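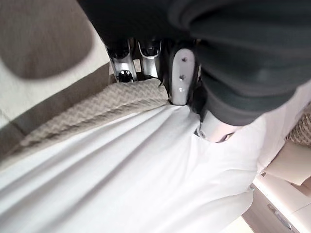

Two-arm bed-making kit from Pronberg: suitable for a guest house?

Our establishment has 13 rooms and is considering the Pronberg kit, quoted at 2476 euros for a trial period. Advice is requested on whether it can manage full-size duvets and knitted throws without a member of staff present.

Fengying Feng

We completed a comparable trial in April. The arms take the duvet by its two near corners and draw it towards the foot of the bed.
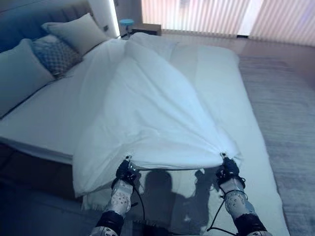 Plain white bedding gave us few difficulties – knitted covers were less reliable, and the fingers required cleaning after 105 beds. The supplier states that the grip pads should be replaced after almost 500. I would advise that a member of staff remain on the same floor, and that the training day be confirmed in writing before any deposit is paid.

Baoshan Xie

Kindly consult the Otine price list also. I have not used either product.

Contact the moderators | © Kusach Community Help | Back to top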